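Small drawer under a countertop riser sticks halfway – fix or replace?

Posted in Kitchen & Storage

I have a light wood countertop riser with one drawer, the kind that stands at the back of the counter and holds a plate of fruit on top. The brand is Stalby. I bought it in June for a corner that already has a toaster oven, a two-slot toaster and a cutting board in it, so floor space on that counter is limited and the drawer was the main reason for the purchase.

The drawer runs on metal slides. It opens freely for the first 2 inches, then binds, and I have to lift the front to get it the rest of the way out. Closing is the same in reverse. Loaded or unloaded makes little difference. I keep small packets in it and nothing heavy. The riser does not rock, but when I pull hard the whole unit moves forward on the marble.

I would like to know whether this is an alignment problem I can correct with a screwdriver, or whether the slides need to be replaced. Second question: is there a better way to arrange the counter so that the drawer can open fully without hitting the board?

– Feyisa

2 replies

Tenico

Binding at a fixed point is nearly always alignment. Worn slides are rough along the whole travel. Check these before ordering parts.

Empty the drawer and take everything off the top of the riser. Pull the drawer to the point where it binds and look along the slides from the front. Both should be parallel to the side walls of the case. If the gap between slide and drawer is wider at the back than at the front, the rear screw on that side is in the wrong place or has pulled out.

Loosen the rear screws by half a turn, work the drawer in and out several times so the slides find their own position, then retighten with the drawer closed. Use a hand driver. The walls on these small drawers are thin and a power driver will strip the hole. A stripped hole can be filled with a sliver of hardwood and wood glue, left overnight, and drilled again.

Also check the drawer for square. Measure both diagonals of the box with a tape. A difference of 2 mm is enough to cause what you describe – the box wedges itself between the slides once the wider part reaches the case opening. If it is out of square, the correction is to clamp it across the long diagonal and reglue the loose corner.

On the layout, my riser is on a marble counter with the same appliances near it. The drawer is used open as often as closed, with a packet or two inside.
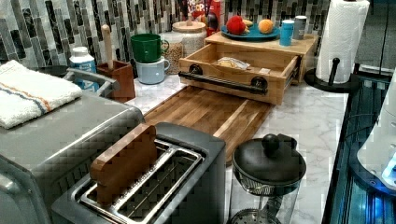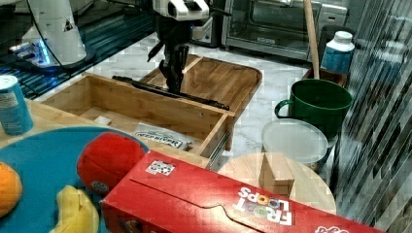
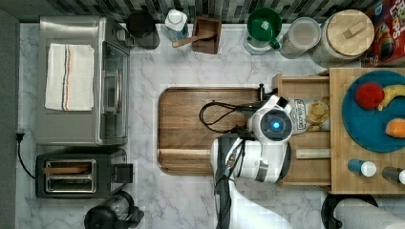

Notes on clearance

The riser in the first picture stands at the back of the cutting board, and that is the arrangement I would suggest. The drawer then opens above the board and the two do not compete for the same space. It does mean the board must be flat. If it is cupped, the case twists slightly and the slides go out of line again, so put a straightedge across the board first.

Other points:

Allow the full depth of the drawer plus 9 inches in front of it, so that a hand can get in from above.

Keep anything tall to one side. A crock with a long spoon in it is easy to knock when reaching over an open drawer.

Put four thin rubber pads under the case to stop it from moving forward. Felt will slide on stone.

Do not lay utensils across the top of an open drawer if you intend to close it. Long handles catch on the case.

Keep the riser out of the line of the toaster oven door. Heat from an open door will dry out thin wood in time and open the corner joints.

Rekeo

Had the same thing with a different riser. Rubbed candle wax on the slides and it was fine for a week, then worse than before, full of crumbs. Took the slides off in the end and it runs wood on wood now. Not smooth but it opens.

Tenico

Wax on metal slides collects crumbs and flour. Wipe them with a dry cloth, then use a very small amount of dry PTFE lubricant and let it dry before refitting the drawer. Wax is suitable for wood on wood, so in your case you could apply it now.

Feyisa

Diagonals are equal. The left rear screw was loose and the slide had dropped at the back. Retightened as described and it opens to the stop. Pads are next.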